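The Romberg demonstration series resumed in July, following a short interruption during which the Stotel controllers were recalibrated. As in the previous series, every demonstration is given by remote control in a simulated home. The operator moves both arms of the robot, and the movements are recorded together with the views from the robot's cameras. Seul-gi Yeon and I share the operating duties, in sessions of no more than 22 minutes.

The present task is the opening of doors. We ask for a deliberate approach to the handle, a firm grasp and an even motion of the arm – hesitation on the part of the operator is recorded as faithfully as skill.

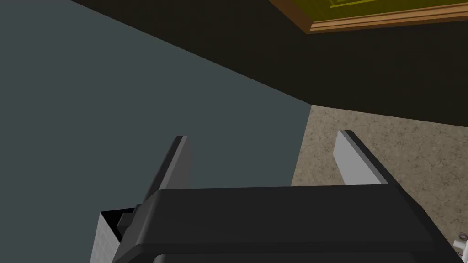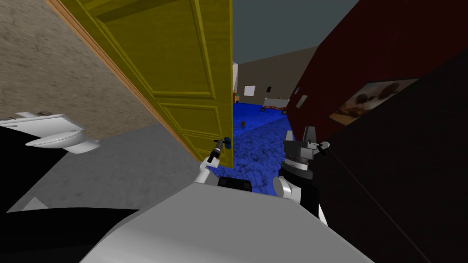 Gyu-bin Bang wrote in response to my previous post that 700 demonstrations by two operators will teach the robot the habits of those two operators, and that he would prefer fewer recordings from more people. The objection is a fair one. We have accordingly set aside 4 sessions for operators who have not used the controllers before. Their recordings will be stored separately until we have compared them with our own.

Requests for the revised operator instructions may be sent to Hwa-young Woo at Yook.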